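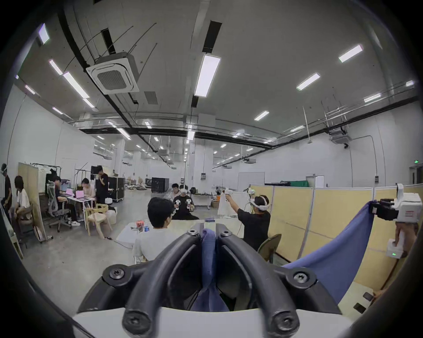
# Allthorpe Hall: The Big Room on a Working Day

Spaces > Foroston > Allthorpe Hall > Gallery

Words by Brunello Barbieri
Posted 1 June 2019

A large blue cloth pulled out on the diagonal, with a folded section held at the near end. Behind it are desks, people at laptops, and the white ceiling with its black beams.

Allthorpe Hall is the large room on the north side of Foroston that most people here still call the warehouse. It is rented by the desk, by the bay, or as a whole floor. This page is for people who want to see what it looks like in use before they book, and the notes below cover the questions we get asked most.

**The cloths**

The blue cloth is one of a set that Pendo Nyamweya ordered for the hall two winters ago. We own 14 of them in three sizes. They go over tables for open days, over stacked chairs when there is painting going on, and on the floor under anything that might scratch it. The large ones are awkward to manage alone. The cloth slides off itself as soon as you let go of one side, and if the first fold is crooked then every fold after it is too.

Pendo's method is on a card inside the store room door:

1. Find two corners on a short side and pull the cloth out until it stops sagging.
2. Bring the long edges together and shake out the middle.
3. Fold toward the hem with the label, so the label ends up on the outside.
4. Fold in thirds, not halves. Halves will not fit on the shelf.

Cloths go back on the second shelf, labels facing out. Please don't put a stained one back with the others. There is a bin for those under the sink, and it gets emptied before the next booking.

We tried a cheaper set from Ovmont first. They were thinner and creased badly, and most have since been cut up for cleaning rags. A few are still in the drawer with the tape if you need something to put under a paint can.

**Ceiling, lights and air**

The ceiling is high and painted white, with the beams left black. People planning a display often ask whether they can hang things from the beams. The answer is yes for fabric and paper, no for anything heavier, and the ladder has to be booked in advance. The cables up there are not for hanging anything from.

The lights are a mix. Some are panels and some are tubes, and they were put in at different times. You will see a difference in brightness between one part of the floor and another, more so in the evening. If you are doing color work, such as matching thread or sorting fabric samples, test a spot before you set up.

Cooling comes from units on the ceiling. The square one with the gray grille blows harder than you would expect, and anyone sitting under it in August will want a sweater. The controls are by the light switches. Change the setting if you like, but ask the people around you first.

**Desks and chairs**

The small white desks came from Ojala, a furniture firm that was clearing out a showroom at the time. They are light enough for one person to carry and just wide enough for a laptop and a notebook. They are not good for sewing machines, which make them shake. Ask for one of the heavier tables if you need to do that.

The gray mesh chairs are popular and there are never enough of them. The stacking chairs are fine for an hour or two. If you have a bad back, put it on the booking form and we will set a mesh chair aside with your name on it.

Desks can be moved anywhere on the floor, and people do move them. All we ask is that the path to the door under the exit sign stays clear, and that includes bags and coats.

**Partitions and the back of the room**

The partitions toward the back stop well short of the ceiling, so sound carries over the top. A phone call on one side can be heard on the other — bear that in mind if you are booking a bay for interviews. Green fabric shows above them in that corner. Thick fabric takes a little of the echo out of a room like this one, but only a little.

Loose panels can be leaned or stood on the main floor if they are secured at the bottom. We had one fall last year and it took a chunk out of a table. The brackets are in the same cupboard as the extension cords.

**Sharing the floor**

On most days there is more than one thing happening at once. Someone is typing, someone else is on their feet with a job that needs space, and a third group has come in to measure up. We leave a wide strip open for work that needs room, like laying out cloth or packing large boxes. If you need all of that strip for a full day, book it. Otherwise expect to share.

Headphones are a good idea. Hot food is not allowed on the floor, but there is a kitchen through the side door with a kettle, a microwave and a long table.

**Booking notes**

A desk is booked in blocks of 30 minutes or by the day. The whole floor has to be booked by the day. The hall is limited to 63 people seated, and this was set when the partitions went in, so an older leaflet with a larger number on it is out of date.

Deliveries come to the side gate. The driver has to call ahead, and somebody from your group has to be there to sign. We can't store pallets overnight.

When you leave, put the desks back in rows, fold the cloths, and switch off the lights at the far end first. The switch by the main door cuts everything at once, and then you have to walk out in the dark.

More pictures will be added when the new shelving is in.

1,000 views | 14 shares | 2 comments

Contact the hall office | © Allthorpe Hall, Foroston | Back to top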